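**Hondton students open second season of the Cluteo gripper project**

HONDTON, September 21, 2025 - The Gever Robotics Club is back at its benches, and this year every team is building a hand-held gripper with two black fingers and teaching it to handle ordinary household things.

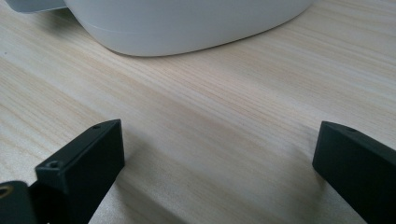
## What the students are working on

The project is called Cluteo, and it began in June as a summer workshop at the Barrera Learning Center. It filled up so fast that the club has made it a full-year program, with room for 16 students in grades nine through twelve. No experience is needed (several of last summer's members had never held a screwdriver before the first session!).

Students work in small teams at a tabletop. They practice by hand first, opening and closing the fingers and lining up the gap before reaching for anything. Each team then records 100 practice runs, looks back through them together and picks out the ones worth learning from. Those runs become the lessons for a small robot arm the club shares.

It's slow work at times, and the students love it anyway. Fingertips get redesigned, screws get swapped, and a good approach angle can be argued over for a whole afternoon.

## Open house and spring challenge

Families and neighbors are welcome at the Barrera Learning Center open house this fall, where visitors can try a gripper themselves - younger kids included. In the spring, 5 teams will meet in the Cluteo Challenge, a friendly contest scored out of 200 points. Points go to careful handling, clear notebooks and helping another team fix a problem.

## How to join

Sign-up sheets are at the front desk of the Barrera Learning Center in Hondton. There is no fee, and tools and parts are provided. Students should bring a notebook and closed-toe shoes.

**Media contact:** Gever Robotics Club, Barrera Learning Center, Hondton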